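Saturday, evening

Today I read again our rules for the bread task, because on Monday I must explain them to Wilma Van Rooij from Lerno. The text has 2 pages and I wrote most of it, but some sentences I did not understand anymore. "Start position neutral" says nothing to a new person. I changed it to: plate empty, bread on the table and never on the plate, both hands open before the count begins.
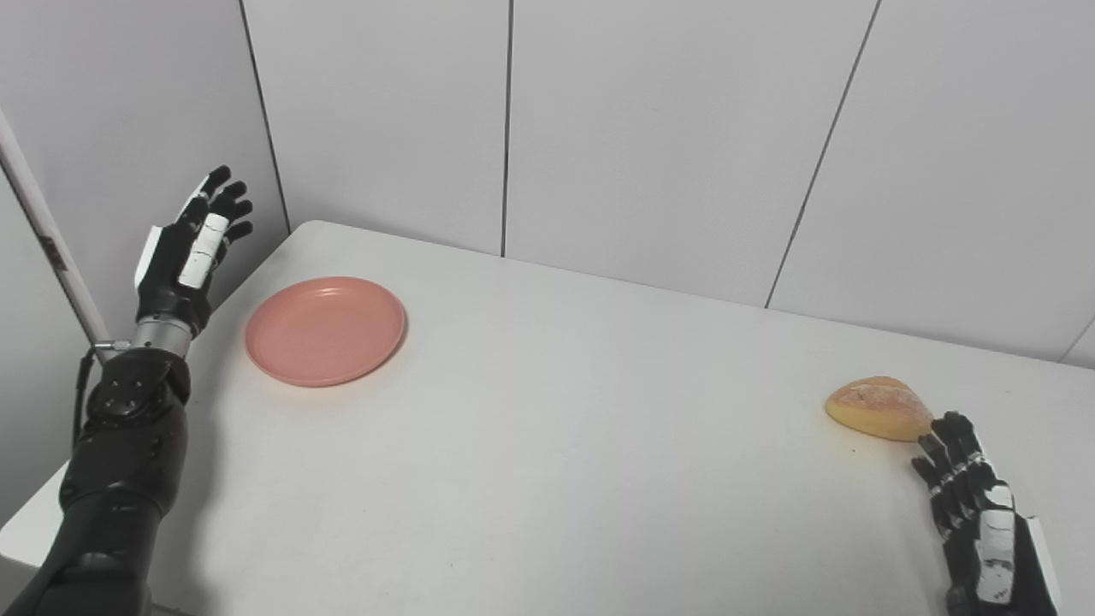 *Plate, bread and both hands, afternoon session.*

Ionuț thinks we should also write down how far the bread must be from the plate. I am not sure. If we fix everything, we learn only one position by heart. We agreed to write a smallest distance and leave the rest free.

We have 275 episodes under the old wording. I would like to keep them, but with a note, so that they are not mixed with the new ones. Ionuț would throw them away. We did not decide.

I must also ask Wilma which word they use at Lerno for "attempt." My dictionary gives me four and I like none of them.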